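4.2 Camera placement

We compared three simulated views of the Azevedo bench, using the same arm and two-finger gripper throughout. Each controller was trained on 2,000 episodes and tested on 200.

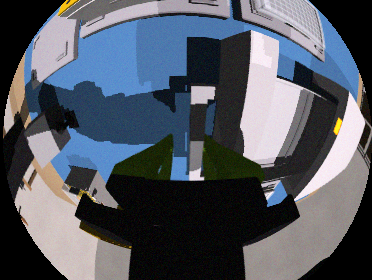
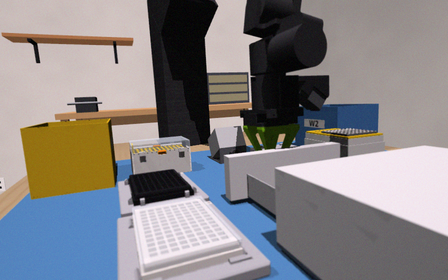
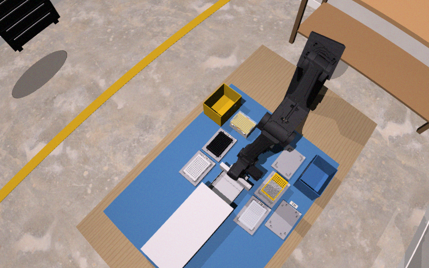 Figure 4. Rendered views of the workcell: wrist fisheye (first), bench level (second), overhead (third).

The wrist view alone gave the fewest missed grasps on microplates, but it lost track of the target during long moves. Adding the overhead view fixed most of these cases -- 11 remained, all at the plate nests.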